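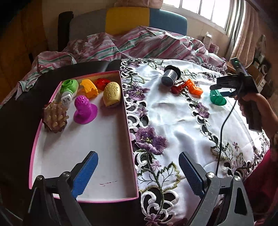 Tadby Hand-Held Demonstration Gripper, Two-Hand Set

The Tadby set is a pair of hand-held grippers for recording manipulation tasks by demonstration. The operator works directly on the objects, one gripper in each hand or a single gripper alone, and the recorded jaw opening and hand path are exported for training. No robot arm is needed at the recording site. An ordinary table in an ordinary room is enough, provided the light is steady and the operator can reach the whole of the work area.

The task shown is a mixed toy sort with an open box lid as the container. It is one of the standard starter tasks in the Tadby handbook. The objects differ in shape and stiffness: a spiky massage ball, an egg-shaped piece with raised characters, a suction-cup toy, a cylinder with a wide rim and several small plastic parts. A patterned tablecloth is permitted for this task and does not need to be replaced with a plain one.

Jaws and pads

Each jaw arm is black and carries a blue rubber pad with a fine diamond-textured grip pattern. The arms move together through a pivoted linkage, so the centre of the grip stays in line with the handle at every opening. Pads are a wearing part. Replace them in pairs when the diamond pattern has gone smooth at the tip, as an uneven pair will turn round objects in the grip.

The same pads are fitted to the robot-side gripper (Tadby R, sold separately). A policy trained on hand-held recordings is therefore run with the same contact surface. Pads from other suppliers may fit the arms but are not covered by the calibration file.

Handle and indicator

The handle is symmetrical and may be held in either hand. The indicator near the top glows green when the unit is ready or recording, amber when storage is nearly full and red when tracking has been lost. If the indicator turns red, stop, return both grippers to the start position and discard the take. Do not try to continue from the point of failure.

Cable

Data and power run through one black cable per gripper. Let it fall loosely across the work surface or over the near edge of the table. It should not be pulled tight at full reach, and it should not be looped round the wrist. Light contact between the cable and the tablecloth has no effect on the recording. A cable that drags objects does, and such takes should be removed before export.

Recording a take

1. Start the Kozan recorder on the host computer and wait for both units to report.
2. Open and close each gripper fully, 2 times, to set the jaw range.
3. Place the objects. Vary the layout between takes, including objects lying on their sides and objects resting against the wall of the container.
4. Hold both grippers clear of the objects with the jaws open, then press the trigger on the right-hand unit.
5. Carry out the task at an even pace. Approach, close, lift, move, release, withdraw.
6. Return to the clear position and press the trigger again to close the take.

A batch of 20 takes is the smallest the Kozan recorder will export. For sorting tasks with more than one container, larger batches are advised.

Notes on operator technique

Move at a speed the target arm can follow. The recorder flags any section above the speed limit set in the arm profile, and flagged sections cannot be repaired afterwards. Keep fingers off the objects during a take - steadying a part with the free hand gives a motion the robot has no means of copying. If a part must be steadied, use the second gripper.

Rounded and spiked objects are best taken across their widest point. Thin-walled plastic parts should be closed on slowly, as the pads will flex before the part does and the recorded opening will read slightly low.

Supplied with the set

2 grippers, left and right configured
2 cables
Spare pads, one pair per gripper
Calibration block
Kozan recorder licence, single host
Printed handbook

Ordering

Part number: TD-1029
Compatible arm profiles: Drerkarura bench arm, Prermont compact arm. Other profiles can be built with the Kozan profile editor.
Page revised August 2018. Sets with the earlier grey pads remain supported, but recordings made with grey and blue pads should not be mixed in one export.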